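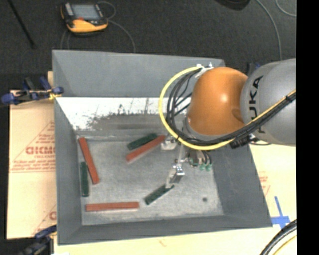

Gray bin with sloped walls, red and green bars on the floor.

6 min read

Skastotik wall paint for storage rooms, garages, mudrooms

Scrubbable matte. Comes in 10 colors, all of them on the quiet side. Slate, two grays, a putty, a green that reads almost black at night, the rest are whites and near whites. No gloss version and none planned, people ask every January.

What its for: walls that get bumped. Back halls, the stretch behind the bikes, the bit of wall next to the dog bowls. Ceilings fine too but you're overpaying, use the Trullotitz flat for ceilings.

Not for: floors, stair treads, shower surrounds, anything with a heater bolted straight onto it. Also not for bare galvanized metal. It peels. We've tried it with three primers.

Coverage
One gallon does 437 square feet on primed drywall. Less on brick, a lot less on old block. Dark over light, plan on two coats. Light over dark, two coats and a gray primer under them, or you will be doing four.

Drying
Touch dry in 80 minutes in a normal room. Recoat after 6 hours. Full scrub hardness takes three weeks – go easy with the sponge until then. Cold garages take longer, and under 50 degrees don't start at all.

Prep
Wash the wall. Sugar soap or plain dish soap, rinse, let it dry overnight. Fill dings, sand, wipe the dust off with a damp rag. Knots in pine need a stain blocker first or they come through yellow by summer. Old oil paint: scuff sand all of it, not just the shiny parts.

Tools
Short nap roller, 3/8 inch. Long nap leaves a texture that holds dirt. Angled brush for corners. Warm water cleans up everthing if you get to it the same day.

Touch-ups
Keep a jar from the same batch. Batch code is on the lid, write it down somewhere, the ink rubs off. Dab, don't roll. Slate is the fussiest for this, touch-ups show as lighter spots for a few days and then mostly settle.

Sizes
Quart, gallon, five gallon pail. Sample pots in all colors except putty, which is out until the new labels come in. The pail has a lid you need a proper opener for – a screwdriver will crack the rim and then it skins over.

Pickup
Nurnham counter, weekdays until 4 pm. Tinted cans can't come back. Untinted ones can, unopened, with the slip. Color questions go to Zerrin Kaplan at the counter, bring a chip or a piece of trim if your matching somthing, phone photos are no use for this.

Goes with: Sönmez trim enamel in satin, same ten colors. Paint the trim last.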